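4.2 Adding a country to a Drovenex leader ranking

A ranking set compares heads of government on the economic growth recorded during their terms. Sets are built in the Rankings module and published from the Release tab. You need Analyst rights or higher.

1. Open Rankings and choose New Set. Enter a title in the Label field (maximum 122 characters).

2. Under Source, select the growth series. Do not mix constant-price and current-price series in one set.

3. Enter the start and end month of each term. Where a leader took office partway through a month, enter the following month. A term that began in May is recorded as June.

4. Set Minimum Term. The default is 4 years. Leaders below the minimum are listed without a rank.

5. Set Resampling Runs to 700 for a draft or 1000 for publication. Other values are accepted but the set will be marked Non-standard.

6. Click Calculate. The Grasso engine locks the set until the run finishes.

Note: Acting and caretaker leaders are excluded by default. To include them, tick Interim Offices before step 6. Changing this setting afterward clears all results.

CAUTION: Recalculating a published set overwrites the public table. Duplicate the set first. 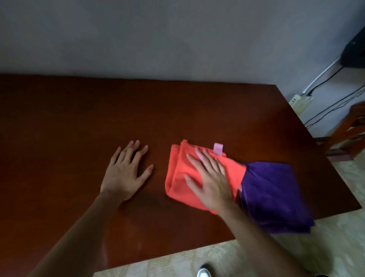
7. Review the interval column. Where two intervals overlap, the ranks are displayed as tied and must not be separated by hand.

8. Enter the reviewer's name and click Submit. Sets from the Tulstead office go to Charmaine Mthembu; sets from Daker go to Ximeng Xie.

Rejected sets return to Draft with the reviewer's comments attached. For error codes, see 4.3.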